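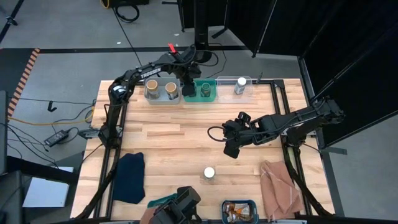
空き瓶や紙コップは、種類ごとに箱を分けておけば片づくのか。
箱を分けるだけでは片づかず、中身を誰がいつ空けるかまで決めて、ようやく続くかどうかという話になる。

ファークブリッジの生活用品店オヌオハが、家庭向けの分別講座「三つの箱」を始めると発表した。2019年3月6日付の案内によると、受講料は一回2,398円、定員は200人。台所の作業台に箱を三つ並べ、紙コップ、ふた付きの瓶、小さなボトルをそれぞれの箱に入れる習慣をつければ、「台の上は自然に空く」のだという。

自然に、という言葉が引っかかる。

講座で勧める置き方は単純だ。作業台の奥に、色の違うプラスチックの箱を横一列に置く。灰色の箱には紙コップ、緑がかった箱には瓶、透明な箱にはボトル。中が見える箱なら入れ間違いが減る、と案内にはある。たしかに透明な箱に白いキャップのボトルが立っていれば、遠目にもそれとわかる。だが瓶の箱に瓶が一つ、ボトルの箱にボトルが一本という状態で、台の奥行きのかなりの部分を箱に譲ることになる。木の天板を広く使いたくて始めた片づけで、先に箱の置き場を取られるのでは順番が逆ではないか。

案内がほとんど触れていないのが、布と菓子の包み紙である。たたんだ紺色の布はまだよい。丸まったタオルや色違いの布が手前に残っていれば、奥の箱がいくら整っていても台は散らかって見える。包み紙も、青い縁の小さな容器にまとめたところで、容器ごと台に居座る。三つの箱のどれにも入らないものが、たいていの家ではいちばん多い。ふた付きの小瓶にしても、使いかけなら箱に入れる気にはなれず、結局は天板の真ん中あたりに置かれる。

オヌオハで講座を受け持つアビンボラ・ベイシー氏に尋ねると、「まず三種類だけに絞ることで、迷う時間をなくしたい。布類は次の段階で扱います」との答えだった。次の段階とは10月に予定している第2回のことで、受講料は別にかかる。布を片づけるのに秋まで待つ家庭がどれほどあるのか、そこは聞いても要領を得なかった。

効果の根拠として示されたのは、同店が店頭で集めた300人分のアンケートである。「箱を分けて台が使いやすくなった」という回答が大半を占めたとされるが、調べたのは箱を買った直後の客だけだった。買ったばかりの収納用品を悪く言う人は少ない。半年後に同じことを聞いた結果はまだない、とベイシー氏も認めている。

箱は収納用品メーカー、ドリルカウの「ロニュダンス」シリーズを使う。三色の組が講座の会場でも売られるが、受講料には含まれない。手持ちの箱で参加してもかまわないそうだが、案内の申込欄では箱の購入が先に選ばれた状態になっていた。不要な人は自分で外す必要がある。

町の資源回収との関係もはっきりしない。ファークブリッジでは瓶のふたを外して出す決まりだが、講座の案内は瓶を「ふた付きのまま箱へ」と書いている。出す前に外せばよいというのが店の説明で、それなら家の中で二度手間になる。中に液が残ったボトルをどう扱うかについても記載がなかった。紙コップは内側の加工によって回収できないものがあり、その見分け方は当日の資料で説明するとしている。

申し込みはオヌオハの店頭で受け付けている。受講後の返金には応じないとのこと。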